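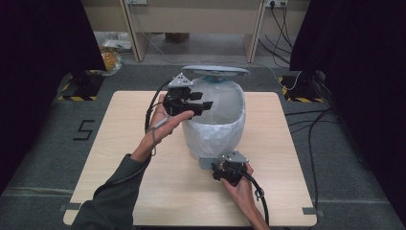
Albane Charpentier

In March 2026 I was at the open day of Druvel, which makes handling equipment for sorting and packing lines and now also works on teaching robots. I had registered in February, as soon as the form was on their website, and it was a good decision because the afternoon groups were already closed when I told a colleague to do the same. I work in packaging, on the side of the purchasing, so I look at such things as a customer and not as an engineer. Please read my report with this in mind.

Druvel is on the edge of the industrial zone at Zirnard. From the station one takes bus 51 to the last stop and then walks back along the road, past a tire dealer and a wholesale bakery. I mention it because the map on the invitation shows the old entrance, which is closed. Two other visitors and I stood in front of a locked gate for some time before a driver kindly sent us to the other side of the building.

We were 19 persons in my group. Most came from firms with a packing line, a few were students, and one older gentleman had worked for Druvel when it still made conveyor rollers. He asked the best questions of the day. We received a badge, a cup of coffee and a small folder, and then we were taken first to the production hall.

I will be short about the hall. It has 2288 square meters and it is clean and well lit. In the first half they assemble conveyors, in the second half there are two cells with robot arms that put cartons on pallets. The cells ran during the whole visit. The arms are fast and quite loud, and the cartons are all the same, so for me there was not much to learn. We have a similar installation at home and I know already what it can do and what it can't. When a carton has an open flap, our machine stops and somebody must go there with a knife and tape. I asked if it is the same at Druvel and the guide said yes, it is the same.

The second part of the tour was the reason for my trip. Behind the hall there are rooms with carpet and ordinary office walls, and one of them is divided with long black curtains into working places. On the floor there are numbers in black tape. We stood at number 5, where a person was working at a small square table with two grippers, one in each hand.

I must explain this a little, as I had understood it wrongly from the invitation. I had expected an arm, and a teacher who moves the arm by remote control. At this table the teacher holds the grippers directly, like two large tools, and does the job with them. Everything is recorded, and later the recordings are used to train a robot which has the same kind of fingers. The guide compared it with learning to write when an adult holds your hand. I am not sure that the comparison is correct, but I understood the idea.

The job was with a tall white container and a translucent plastic bag. This will make some readers smile, but the rest of my group was very serious about it, and I also. Bags are the thing we can't automate. A carton has corners and it stays where you put it. A bag changes its form each time you touch it, it sticks to itself, it makes folds where you didn't want them. In our factory we line containers with bags at two stations, and both are done by hand, and both are the stations where people least like to work. 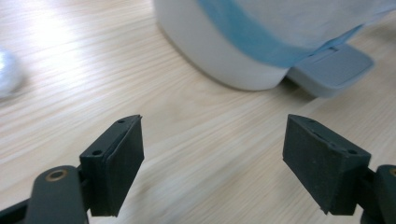 The fingers interested me more than the software, I admit. When we buy a gripper, the first part which we order again is always the part that touches the product, and I have learned to ask for its price before I ask for anything else. With these ones the touching part is a thick dark block, one on each finger, facing each other. It looks like rubber or a foam, and the edges have small nicks and have become a little ragged, so I suppose it has to be replaced from time to time. On the arm which carries the block there is a brass-colored ring around the screw hole. I am always glad to see metal in such a place, as our own people have destroyed many plastic threads with too much force. I asked for how many hours a pair of blocks can be used and the answer was that they change them when somebody complains. For a laboratory this is acceptable. For a line with three shifts I would want a number.

I also asked why there are two grippers, when many suppliers show us only one. The answer was practical: with something soft, one hand often has to keep still while the other one moves. I had never thought about it in this way, although I see it every day at our lining stations. After the visit I tried at home to put a bag in my kitchen bin with one hand. I don't recommend it.

Druvel has two names for this work and they were mixed up several times during the tour, so I write them down here. Helmy is the program for the recordings, that means the tables, the tasks and the list of what has been done. Clurko is the robot which is to use the result later. Clurko was not shown to us. It was explained that it is in another building and that visitors can't go there for reasons of insurance, and there was a short film in place of it. In the film the robot took folded towels out of a box, slowly but without a mistake. I would have preferred to see it with my own eyes, also with mistakes.

For each task Helmy asks for 200 recordings before the task may be closed. The older gentleman wanted to know if this is much or little. The guide said that for a rigid object it is more than enough, and for a bag they don't know yet. I found this a good answer. At fairs I usually hear that everything is solved and can be delivered in the summer.

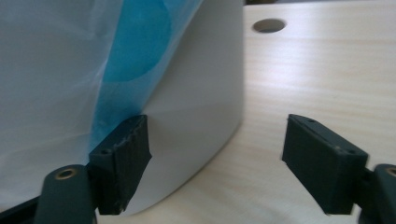 The same gentleman then asked what happens with a bad recording, when the bag slips or the person gets tired. Those are kept also, but with a mark, and somebody looks at them later. Some of them are useful, because a robot must also know how to continue after a small accident. Others are deleted. The students wrote this down very quickly, so I think it is important for them, and I wrote it down too.

There is one point where I was less satisfied. I asked how much the teachers are paid and how long they work at the table without a break, since holding a tool in each hand must be heavy after a while. The guide promised to ask and to send me an email. I have not received it until now. In our factory this would be the first question of the works council, before any question about the robot.

At the end there was soup and bread in the canteen and it was possible to talk with the engineers. I sat with a woman who is responsible for the tasks at Helmy, and she was very interested in our lining stations. She asked me what is the most difficult thing there, and I said the corners at the bottom, where the air stays inside and the bag comes up again. She asked if I could send a few of our bags. I have put a roll in the post this week, with a container from each of our two stations, and a drawing of how the rim is made.

For those who want to go: there will be another open day in the autumn, the date is not fixed. Register early and take the group in the morning, as in the afternoon the rooms with the carpet become quite warm. Parking is free but small. The folder is available in English and in French, and the French one has the correct map.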